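Doltau Two-Rail Folding Rack
User Guide, Section 4: Putting Shirts on Hangers and Hanging Them on the Rack

4.1 Before you start

Set up and lock the rack as described in Section 3. Each rail needs to be level before any clothes go on it. If you are using the rack in a bedroom, the bed is the easiest place to prepare your shirts. Make sure the sheet is clean, and leave the pillows where they are if there is enough space.

You will need:
One hanger for each garment (the Stillis wooden hanger or any similar type)
A flat surface at least as wide as the shirt
Freshly washed clothes that have been spun and no longer drip

Caution: Do not place dripping clothes on a bed or other padded surface. Shake them out over a tub first. 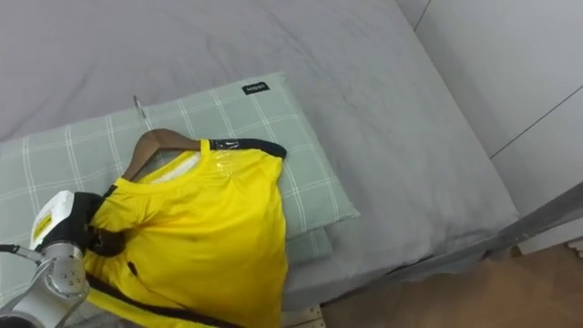
Check the care label before you choose a hanger. Heavy knits stretch at the shoulders and should be dried flat. Sports shirts, cotton T-shirts and light blouses can all go on a hanger.

4.2 Putting a T-shirt on a hanger

1. Lay the shirt on its back with the neck pointing away from you.
2. Smooth the body of the shirt with your palms. Pull the side seams straight.
3. Hold the hanger by the hook and slide one end in through the neck opening until it reaches the shoulder.
4. Tilt the hanger and slide the other end in. Do not force a tight collar. If the opening is too small, feed the hanger up from the hem.
5. Take hold of both shoulders and center the shirt on the hanger. The hook should stand in the middle of the collar.

Note: Trim, tape and printed patches can stick to each other while damp. Separate them before you lift the shirt.

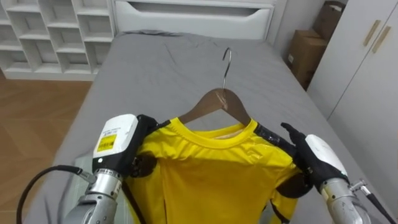

4.3 Hanging clothes on the rack

1. Carry the garment by the hook.
2. Start with the rear rail. Use it for coats, jackets and anything long.
3. Place shirts and other short items on the front rail.
4. Turn all hooks the same way. Clothes are easier to take down, and the hooks do not catch on each other.
5. Keep hangers clear of the folding braces. Fabric caught in a hinge can tear when the rack is closed.

Light items can also be folded over the rail without a hanger. Let the front and back hang down evenly.

Caution: The rack holds 44 pounds when the load is spread over both rails. Do not put all the weight at one end.

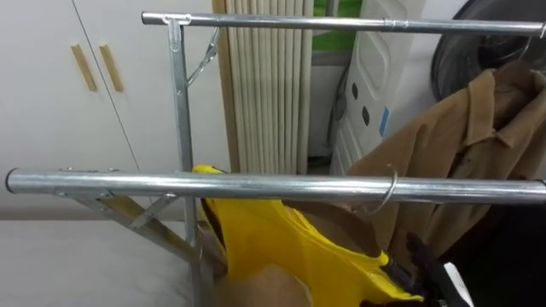 Reading time for this section: 4 minutes

4.4 Spacing and drying

Leave a gap between garments so air can pass. Thick seams and collars dry last, so check those before you put anything away. Allow up to 48 hours for a heavy coat in a cool room. Do not push the rack against a radiator.

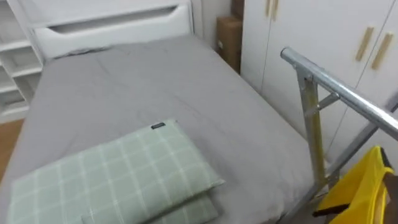
Choose a spot for the rack where you can still walk past it and open any closet doors fully. Beside the bed is convenient, with the rail running along the edge of the mattress so that a shirt can go straight from the sheet to the rack. Put the bright colors, like the yellow item at the rail here, where they will not touch pale bedding while damp. Check that the feet rest on the floor and not on a rug edge or a trailing blanket.

4.5 Taking clothes down

1. Remove items from both rails in turn to keep the rack balanced.
2. Lift each hook clear of the rail. Do not slide it over a clamp.
3. Wipe the rails with a dry cloth before folding the rack.

For loose clamps or missing end caps, see Section 11, Replacement Parts.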